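Défense de la table à moitié vide

Je vis en France depuis assez longtemps pour rêver parfois en français, mais il y a encore des habitudes de ce pays que je regarde avec l'étonnement du premier jour. Une de ces habitudes est la table couverte. Chez les gens qui m'invitent, une table sur laquelle il reste de la place semble être une table ratée. On ajoute une corbeille, un dessous-de-plat, une bougie, et quand arrive le vrai plat, il faut tout pousser vers les bords pour le poser. Tout le monde trouve cela normal. Moi, je voudrais prendre la défense du contraire.

Je dois dire d'où je viens, car cela explique une partie de mon opinion. À Bususeck, où j'ai grandi, nous étions 7 dans une maison qui avait une seule grande table. Sur cette table on mangeait, on repassait, on faisait les devoirs et on triait les haricots. Elle ne pouvait donc pas être pleine. Ma grand-mère avait une règle que je traduis mal : ce qui est sur la table doit être en train de servir. Une tasse finie partait à l'évier. Un cahier fermé retournait dans le sac. Je ne crois pas qu'elle aimait l'ordre plus qu'une autre personne, elle avait simplement besoin de la surface.

Quand je me suis installé à Sumulthorpe, pour mes études, j'ai vécu pendant trois ans dans une chambre où la table était si petite que la question ne se posait plus. Un livre ouvert et une assiette, et c'était complet. J'ai mangé beaucoup de repas avec l'assiette sur les genoux. Je me souviens que je rêvais alors d'une longue table comme d'autres rêvent d'un jardin. Je l'ai enfin aujourd'hui. Je l'ai achetée d'occasion, elle est trop grande pour la pièce, et chaque visiteur me conseille d'y mettre quelque chose au milieu.

Je comprends ce conseil. Une surface vide met mal à l'aise, elle a l'air d'attendre. Les magazines et les sites de décoration vivent de ce malaise. J'ai lu l'hiver dernier, sur le site Vumeo, un article qui proposait 26 idées pour habiller le centre d'une table. Habiller, c'est le mot employé. Comme si la table était nue et qu'il fallait avoir honte pour elle. Dans les 26 idées il y avait des branches, des coupes remplies de citrons, des petites lanternes, et pas une seule fois l'idée de laisser de la place pour les coudes.

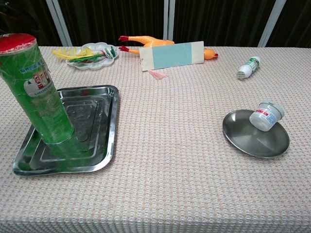
Une table où l'on fabrique quelque chose a besoin de son milieu encore plus qu'une table où l'on mange. Dans le travail des mains, la place libre est un outil, au même titre que les ciseaux ou la colle. On y étale, on y retourne l'ouvrage, on y recule la main sans regarder. J'aime pour cette raison les choses rangées vers les côtés et vers le fond, la palette blanche en forme de fleur derrière, le grand cylindre vert à couvercle rouge dans son plateau d'acier à gauche, et devant soi une large étendue de nappe beige où l'on peut poser les deux avant-bras. Le plateau me plaît particulièrement. Un objet posé dans un plateau a une adresse. On soulève le plateau, on l'emporte, et tout un coin de table est débarrassé d'un seul geste.

On me répondra que c'est un goût de personne seule, ou de personne maniaque. Je ne suis ni l'une ni l'autre, et je peux même avouer que mes armoires sont dans un état que je ne montre pas. Le vide dont je parle n'a rien à voir avec la propreté. Ma table est souvent tachée. Il y a des miettes, il y a des restes de fil, et la nappe n'est presque jamais repassée. Une table peut être sale et disponible, et je préfère de loin cet état à celui d'une table impeccable sur laquelle on n'ose pas poser un verre.

Il existe une objection plus sérieuse. Une amie, à qui je faisais lire la première version de ce texte, m'a dit que les objets sur une table sont aussi une invitation. Si les crayons sont rangés dans un tiroir, l'enfant ne dessine pas. Si la corbeille de fruits est dans le placard, on mange moins de fruits. Elle a raison, et j'ai dû réfléchir plusieurs jours à cela. Je crois que la réponse se trouve dans la proportion. Quelques objets sur les bords invitent. Les mêmes objets répandus partout découragent, puisque avant de commencer il faut déjà débarrasser, et que débarrasser est un travail qui prend l'envie de l'autre travail.

J'ai observé cela au mois de janvier, à l'atelier Dagdag, où je vais parfois coudre et où l'on peint aussi. Il y avait deux tables de même longueur. Sur la première, le matériel occupait toute la surface, et les participants travaillaient sur leurs genoux ou debout contre le mur, avec des planchettes. Sur la seconde, on avait tout repoussé vers le fond. Les gens s'y sont assis les premiers. Je ne prétends pas que c'est une preuve, il y avait peut-être aussi la question de la lumière, qui était meilleure de ce côté.

La langue française, que j'essaie d'écrire proprement, a une expression que j'ai mis du temps à comprendre : faire table rase. On l'emploie pour des choses violentes, des ruptures, des révolutions. Dans ma langue, l'expression la plus proche veut dire seulement « libérer la table », et on la dit aux enfants avant le dîner. Il n'y a rien de définitif là-dedans. On libère la table le soir, elle se remplit le lendemain, on la libère encore. C'est une respiration assez ordinaire, et je regrette un peu que le français lui ait donné un air si dramatique.

Je ne demande donc à personne de jeter ses bougies. Je propose une petite expérience à ceux qui ont, comme moi, une table trop grande : pendant 4 jours, poussez tout vers les côtés et ne remettez rien au centre. Ne changez rien d'autre. Regardez seulement ce qui vient s'y poser, un puzzle, une lettre à écrire, une chemise à recoudre, le chat. Chez moi, c'est un pantalon dont l'ourlet attendait depuis l'automne, et je l'ai terminé hier soir avant de mettre les assiettes.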